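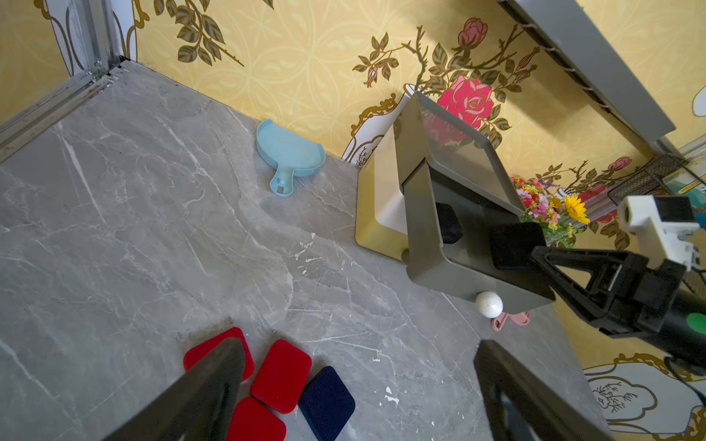
More Saturdays, please, was the first thing a Lulley parent wrote on our sign-up sheet, and we were so happy to read it! The home repair lessons your grant pays for are now running at both sites, Lulley and Adjei, and people keep coming back (some bring a neighbor along).

Since September we have lent out 200 tools and filled all 42 places in the beginner course. Patching drywall is the runaway favorite. Sewing got off to a slower start at Adjei, where the room was double-booked twice, but Workora has given us a better slot and the evening group is growing nicely.

Spending is on track. Of the $1,000 set aside for supplies, $200 is left, and we'd like to put it toward sanding blocks and a second tile cutter. Please let us know if that change needs a form.

Next up is the plumbing course, starting at 6 p.m. so people can come straight from work. The Tulletti handouts are already printed, and we can't wait to get going.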